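Moving a cat that refuses the new litter box - how long do I keep both?

Posted in Pets & Home by Tania Samarakoon
Feb 26, 2020
1,365 views

We moved into a second-floor apartment in Lirden last month, my brother Arif and I and one cat, Biscuit, who is nine and was not consulted. At the old place her box was in the laundry room and she used it without complaint for years. The new place has no laundry room. It has a bathroom the size of a phone booth and a hall closet with a door that sticks.

I bought her a new covered box because the hall closet is where the coats are and I would like to keep wearing the coats. She walked in, turned around, walked out and went on the bath mat. We are now on our third bath mat.

I put the old open box back in the bathroom and she uses that one fine, except you have to step over it to reach the toilet and Arif has stepped in it twice. The covered one sits in the closet looking expensive. The store in town says I can return it within 30 days, but I suspect they mean unused in a stricter sense than Biscuit does.

So do I keep both out and wait? Take the old one away and hope? Is there some order to do this in? Same litter in both, by the way, plain clumping, unscented. I scoop every morning. She had a checkup before the move and the vet was happy with her, happier than she was with the vet.

Kasun Ranasinghe
Member, 10 posts

Just take the old one away. Cats work it out. Mine did.

Nuwan Kodikara
Regular

Please don't just take the old one away. Kasun's cat may have worked it out, but I've met cats who worked out that the sofa was nearer.

You have changed the apartment, the room, the box and the lid all in the same month. I'd be on the bath mat too. Put things back to where she was happy and then change one of them at a time, slowly, with long dull stretches in between.

Start with the lid. Take it off the new box and put it on top of the wardrobe, where it can wait with the bread machine. Most of the covered boxes I've had come apart with a couple of clips, and what you're left with is an ordinary tray with slightly high sides. Set that next to the old box in the bathroom. Yes, it will be cramped. Arif can wear shoes.

Move a scoop of used litter from the old one into the new one. It's disgusting and it works. You want the new tray to smell like it already belongs to her.

Once she's using both without fuss for a week, the old one can go, and only then do you start the new one on its trip to the closet. I do mean a trip. A foot a day, maybe less, along the hall wall. You will feel ridiculous, and guests will ask. When I did this in our old place on Amarasinghe Street the tray spent most of May outside my bedroom door, and I can't say I slept well, but it did get to the utility room in the end and there were no accidents on the way.
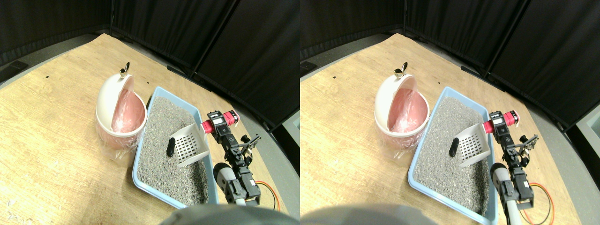
Nuwan Kodikara

Light blue open trays with gray litter in them, and a lidded bin standing right beside them with a pink bag in it. I'd copy the bin. If there's one within reach of the tray you'll scoop more often, and with the lid shut a small apartment stays livable. Mine cost next to nothing and has outlasted two vacuum cleaners.

The closet door is your other problem. If it sticks, it will one day stick shut with the cat on the wrong side of it, and you'll be back here asking about bath mats. Either take it off its hinges or wedge it properly. I used a rubber doorstop and a hook screwed into the skirting. A landlord may have views about the hook. Mine did, in writing.

Leave the lid off until the tray has been in its final spot for a good while. Then try it, if you care. A lot of cats never take to one, and at nine she's entitled to a few opinions. You may find you own a very nice lid.

Last thing, wash the bath mats with an enzyme cleaner, or throw them out. Ordinary detergent makes them smell clean to you and like an invitation to her. And if she starts going in and out of the box a lot, or crying in there, or producing hardly anything, forget all of this and call the vet the same day.

Apostolos Pappas
Member

Agree with Nuwan on nearly all of it, though I'd skip the foot a day and do a yard every few days. My cat noticed a daily move and took it personally. With the bigger jumps she looked at it, looked at me, and got on with her life.

I'd also think hard about whether the closet is the place at all. Coats pick up smells. I kept a box in ours for one winter and a colleague asked me, kindly, if I had a cat. If there's a corner of the living room behind a chair, that might do you better, even though nobody dreams of a living room with a litter box in it.

On the litter, don't change brands while all this is going on. I switched to Clirkora halfway through because it was on sale and lost two weeks of progress. It may be perfectly good litter. She'll never tell me.

Tania Samarakoon
Original poster

Thank you both (and Kasun, I suppose). The lid is off and on top of the wardrobe. She got in the new tray this morning, dug a hole down to the plastic, inspected it, and then went in the old one. Arif considers this progress. He has also started wearing shoes.

Closet door is coming off this weekend if I can find the right screwdriver, which is in a box marked KITCHEN MISC along with everything else we own. Will report back when the tray reaches the hall.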